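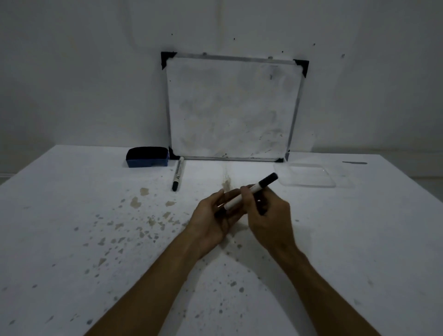

10/11/2019 — dye bench, Guldale

Walnut hull bath, second attempt. The first one, in August, gave a color I wrote down as "warm taupe" and everyone else called dishwater. I have since stopped asking everyone else.

400 g of hulls from the Doverville bag, soaked overnight, simmered 2 hours, strained through the old pillowcase. The pillowcase is now the best-dyed object in the building. Skeins went in damp, split between the Duangkaew silk and the plain wool.

Wool took it right away, a proper brown by the second stir. Silk sulked. After 3 hours it had reached the shade of weak tea and seemed content to stay there.

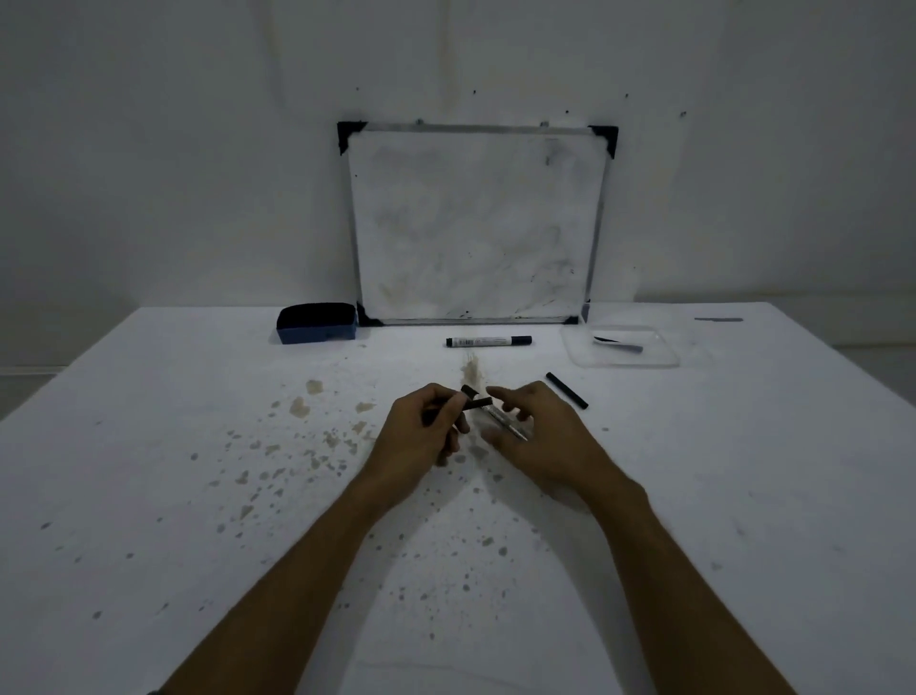
Tried an iron dip on one silk skein, 4 minutes, no more. It went gray-brown with a greenish cast I rather like, though the hand is a little harsh. Left the other alone as a control, or out of fatigue.

pH strips have gone missing again. Last reading was roughly 6, by a strip that had already been used once, so treat it as gossip.

To do: rinse the wool again before it goes to Filtent, label the iron pot IRON in letters large enough to shame people, cut light-test strips from both silks. Leftover bath is in the lidded bucket by the sink. Please don't pour it out — it smells like that on purpose.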